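Print this page | E-mail this page
Search the guide Go

4. Moving a player from one club to another

I do the registrations for Reditgate, so I've been through this bit of Ploro more often than is good for anyone. It looks fiddly the first time. Have the player's number to hand before you sit down and you'll be fine!

1. Open Ploro and pick Squad, then Transfers in. If you can only see Transfers out, you've logged in as a coach – log out and use the secretary login.

2. Type in the player number, with no spaces. Ours start with 518, yours will start with something else.

3. Check the name that comes up. Accents matter here. Hedvig Åberg sat out two matches because I'd typed a plain A and made a second Hedvig with no playing history (sorry, Hedvig).

4. Choose the old club from the list. The list is in order of when clubs joined, so Aasen is right at the bottom and you'll have to scroll.

5. Fill in the start date and the end date of the agreement. For a loan, tick Loan first or the end date box stays grey.

6. Press Send request. The old club gets a message and the player goes amber on your squad page.

Note: amber means you can name the player for training but not for a match. Wait for green.

Caution: don't press Send request twice. It makes two requests, and the old club has to turn one down before the other will go through. I once left it all night and came back to a very cross message.

4.1 Squad numbers

Once the player is green, click the shirt and give them a number. Ploro will take anything up to 55. If the number's already taken you'll get a red line under it and a suggestion, which you can ignore. We keep 23 free for late signings – that's just our habit and the system doesn't mind either way.

4.2 If the old club doesn't answer

Go to Requests, open the one that's stuck and press Nudge. You get one nudge a day. If that does nothing, ring them, and if they've lost their login, send them to section 7. Bato, the older system, let you force a move through, and I do miss it, but Ploro won't.
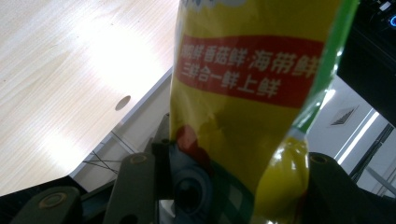 Reditgate, August 2026 – I've redone steps 4 and 5 to match the new screens. The loan box used to sit on its own page, so if you printed the June copy, bin it and print this one.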